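The Watdale repair shop opens at half past nine, but the owner is usually at the bench by seven. She took over the business three years ago from the firm that trained her, Ndlovu, and kept most of its customers. The work is small kitchen appliances: kettles, toasters, mixers and a great many microwaves.

"People think a microwave is finished when it stops heating," she says. "Often it's a door switch or a fuse. I charge for the look and then I ring them with a price."

She won't take every job. Anything with rust inside the cavity goes back to the customer with advice to recycle it, and she will not let people watch while the case is off. The capacitor can hold a dangerous charge after the plug has been pulled, and she tells callers who want to try it themselves to leave the screws alone.

Last year she logged 202 repairs, 50 of them for one landlord in Galtden who lets furnished flats. Parts come from Vevard, mostly within the week - door latches take longer.
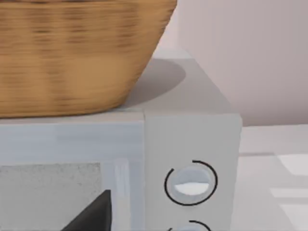

How long should a repair take?

"Most are back with the customer in 7 days. If I'm waiting on a part I tell them at the start, and they can have it back unmended if they'd prefer."

She is less patient about the way new models are put together. Some handles are now glued where they used to be screwed, and a cracked one means a whole new door. She has written to two makers about it and had one reply, which thanked her for her interest.

The shop will move in September to a bigger unit on the same road, with a proper counter and space for a second bench. She hopes to take on a trainee, though she has not advertised yet.

"I'd want someone who can write a clear label," she says. "The soldering I can teach them."

The shop is closed on Mondays. Repairs left uncollected for 3 months are sold.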